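The Mitis Datum

The gauge house at Wuvidlow held one bench, one stove and the river book.

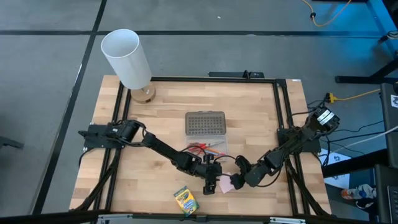

Malachy Sheehan said the number in the book was wrong and had been wrong since September. The zero of the staff gauge had moved. He had run the level from the benchmark on the church step down to the river, closed the loop, and found 11 millimeters that did not belong to him.

Caoimhe Ó Néill asked for his field sheets. She read them in order, backsight, foresight, rise, fall, and added the columns in pencil. The loop closed within 2 millimeters over 1,185 meters. This was acceptable. She found no error in the arithmetic and told him so.

"Then the staff has sunk," he said.

"Or the church has risen."

He considered this. Churches on clay were known to rise after large trees came down, as the ground took up water the roots had formerly removed. The limes had been felled in spring. She had signed the permit.

They checked against the second mark, a brass bolt set in the abutment of the Pedel bridge. The bolt was listed in the register in Lévesque's handwriting, with a sketch and three measured ties. Lévesque had kept the Mitis station for most of his working life and had trained them both. Two of the ties fitted. The third ran to the corner of a barn that no longer stood.

Malachy held the staff on the bolt. Caoimhe read the instrument, wrote the figure down, and had him turn the staff and hold it again. The second reading agreed with the first. Relative to the bolt, the gauge was where it had always been. The church step was high.

The flood warning for the lower village was issued when the river reached 148 centimeters on the staff. Had Malachy's correction been applied, every warning would have gone out at the wrong stage. He had already written it in the book, in ink.

He ruled one line through the entry, leaving it legible, and initialed the margin. She initialed beneath.

"He would have used the bolt first," Malachy said.

"He used the church for nineteen years. It's in the register."

She turned back the pages and showed him. Then she wrote a note withdrawing the step as a benchmark, pending a new survey, and copied it for the parish. At four o'clock he went down to the water and took the reading. It was raining on the upper catchment. He came back, gave her the figure, and she entered it without correction.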